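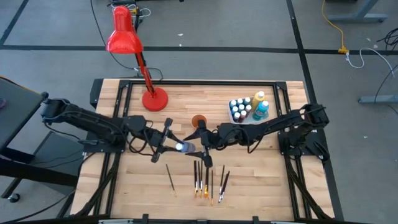 Ashton Paewai wants to know if the little paint bottles can just stay out on the table overnight as long as the caps are on, seeing as we only have to get them out again in the morning. Short answer no, see item 9. In the tray is fine, loose on the wood is not, and the tray goes on the shelf at closing.

PAINT TABLE AND ROOM CHECK
Jollow Workshop, Clikton building, room 524
October check, done before lunch, written up in a hurry
Checked by: Diarmuid Ó Gríofa
Key: OK / FIX (fix this month) / NOW (fix before next session) / NA

Read the comments please, not only the letters. Last month three people ticked the sheet and the drain was still blocked.

TABLE AND FLOOR

1. Table stands level, no rocking
OK
Leaned on all corners. Fine. The folded card under the back leg is gone and it doesn't seem to need it anymore.

2. Tabletop surface - splinters, lifted strips, soft spots
FIX
Butcher block, so look along the joins between the strips. Ran a dry rag over it both ways. Snagged once near the front edge, in the bare part outside the rail where people rest their wrists. Needs a light sand with fine paper and a wipe of oil after. Not a big job. Don't oil the whole top right before a session, paper sticks to it.

3. Old paint on wood
OK
Damp cloth first, then the plastic scraper. NOT the metal one. Somebody put the metal scraper back in the drawer, I have taken it out again.

4. Rails and corner brackets tight
OK
Black rails, long one across the back and the doubled ones at left and right. Push each with your thumb, should not move at all. Corners at the back checked as well. Dried paint likes to collect where rail meets wood, old toothbrush gets it out. Do this before you wipe the top or you wipe it twice.

5. Nothing sharp at the edges
OK
Run your hand along the rails, slowly. No burrs.

6. Floor around table
FIX
Concrete, gets slick with even a small spill. Found a dried patch behind the table by the wall, scraped up. Anti slip mat by the sink is curling at one end, trip hazard. Tape is not a repair. Ask for a new mat.

7. Walkway to door clear
OK
Two stools moved back under the window bench.

PAINTS AND TRAY

8. Tray - cracks, standing liquid, sticky bottom
OK
Pale tray, lives at the right hand end of the table, inside the rail. Lift everything out, rinse, dry, put back. If you only wipe round the bottles the ring under each one stays, and then they glue themselves down and the next person yanks. That is how we got teal on the ceiling.

9. All bottles capped and back in the tray at closing
NOW
This is Ashton's question. A capped bottle is not always a closed bottle. Caps cross thread easily on the small ones, they feel tight and they are a half turn off. Standing up in the tray, no harm done. On its side on the wood, it leaks out slow all night and you get a stain that has to be sanded. During a session it's fine to have one out in the middle, obviously, you're using it. At closing every one goes back, upright, cap up.
Marked NOW because I found a sticky ring in the cupboard too. So it isn't just the table.

10. Caps - cracked, clogged, wrong size
FIX
Two caps replaced from the spares jar. Spares jar now nearly empty, please order. Soak clogged caps in warm water, don't pick at them with a craft knife. I mean it about the knife.

11. Colors grouped so they can be found
OK
Reds toward the front, blues and teal and the dark ones behind. Works well, keep it like that. Dark colors look nearly the same through the side of the bottle so check the dab on the label before you pour. If there's no dab, make one.

12. Labels readable
FIX
Several rubbed off from wet hands. We switched to the Araújo paint stickers and they don't hold up, they go to mush. Back to masking tape and permanent marker till someone has a better idea. Write color and month opened.

13. Paint condition
OK
Shake, open, sniff, look. Sour smell = out. Skin on top = lift the skin off, stir, test on scrap. Lumps that won't stir out = out. One old brown went in the waste tub. Nothing goes down the sink, not even the watery stuff from the brush jars, it goes in the settling bucket.

14. Refill jugs
FIX
The 1000 ml jugs are stored on the low shelf, good, lids on, good. But the white one has been decanted without a funnel and it's run down the side and onto the shelf. Wipe the jug as well as the shelf. The funnel hangs on the hook. Refill over the tray, never over bare wood, and stop short of the neck so the cap doesn't squeeze it all back out over your fingers.

15. Safety sheets in the binder match the paints in the room
NOW
No sheet for the new Brukora varnish. It should not have gone on the shelf without one. Have moved it to the locked cupboard, stays there until the sheet is printed and in the binder. Everything else matched.

LIGHT AND ELECTRICAL

16. Desk lamp - stands steady
OK
Red one, left end of the table. Base sits flat on the wood. Wiggle test ok.

17. Lamp arm and joints
FIX
Middle joint is drooping if you pull the shade out far. Quarter turn on the knob helped but it'll come loose again. Keep the shade up and back when not in use, which puts it out past the left side and away from elbows.

18. Shade clean, nothing hung on it
OK
Dusted inside and out, lamp off and cooled first. No paper clipped to the shade, ever. No drying work leaned on it. It came up before with the tissue flowers and I'd rather not have that talk again.

19. Bulb correct type
OK
LED, matches the sticker under the base.

20. Cords and cables - no cuts, no kinks, not on the floor where people walk
OK
Went along every one on and over the table by hand. Nothing pinched, nothing lying in wet. Check that hanging loops can't catch a sleeve or a bottle as you reach across. Reach around, not through.

21. Outlet and power strip
OK
Yellow block sits on the floor, on the tape line. No splash marks. Test button works.

WATER, WASTE, FIRST AID

22. Sink drains
OK
At last. Took the trap off and cleaned it, you don't want to know. Strainer must stay in. If the strainer is in your way while rinsing trays, rinse slower.

23. Rags
FIX
Wet rags balled up in the drawer again. Hang them on the line. Anything with varnish or oil on it goes in the lidded metal can, spread flat first, and the can gets emptied by whoever closes.

24. Waste tub
OK
Half full. Empty before the end of the month.

25. Gloves and aprons
FIX
Medium gloves all gone. Large and small only. Aprons ok, one missing its tie.

26. Eye wash
OK
In date, seal not broken, nothing stacked in front of it. Please keep it so.

27. First aid box
OK
Plasters topped up. Tweezers are back, thank you whoever.

28. Window opens
OK
Stiff. Lift and push, don't hit the frame.

29. Extinguisher
OK
Needle in the green, pin in, tag signed.

BEFORE YOU LEAVE - the short version, copy on the door
Caps checked by turning back and then forward, not just pushed
Bottles upright in tray, tray on the shelf
Rails brushed, top wiped, top dried
Lamp off, shade back
Rags hung or canned
Strainer in
Window shut
Lights, door

TO DO
New mat for the sink - asked, waiting
Sand front edge - me, after the afternoon group is out
Caps for the spares jar - to order, small size, take an old one along to compare
Marker and masking tape - have it, need to actualy do the labels
Brukora sheet - NOW
Medium gloves
Lamp knob - washer? will look

COMMENTS ON THE SHEET

Ashton Paewai: OK so tray on the shelf. What if it's full and heavy? The shelf is above my shoulder and I don't love carrying open paint past my face.

Diarmuid: Nothing should be open by then but fair point. Use the lower shelf next to the jugs, there's room if you push them left. I'll change the wording on the door copy.

Ashton Paewai: Also the cap thing, turning back first. Tried it and found a crossed one straight away, on a blue. It felt completely tight before. Had been pouring from that one all week.

Diarmuid: Yes they do that. Turn back till you feel it drop, then forward. Takes a second per bottle.

Note from the evening group, unsigned: can we get a second rag line, the one by the sink is full by half past seven and that's why they end up in the drawer.

Diarmuid: Didn't know that. Will put one up on the window side. Until then over the backs of the stools, not the drawer and not over the lamp.

Evening group again: is it allowed to put paper under the bottles in the tray? Would save washing it.

Diarmuid: Tried that in spring. Paper soaks through and sticks to the tray, then you're picking bits off for ages. If you really want a liner use the thin rubber sheet from the bottom drawer, cut to size. Still has to be rinsed though.

Ashton Paewai: Mat has arrived, left it rolled up by the door. Didn't lay it, floor was still damp under the old one.

Diarmuid: Good. Stand it up against the wall so it isn't in the walkway, will lay it tommorow morning when the floor's dry and change item 6.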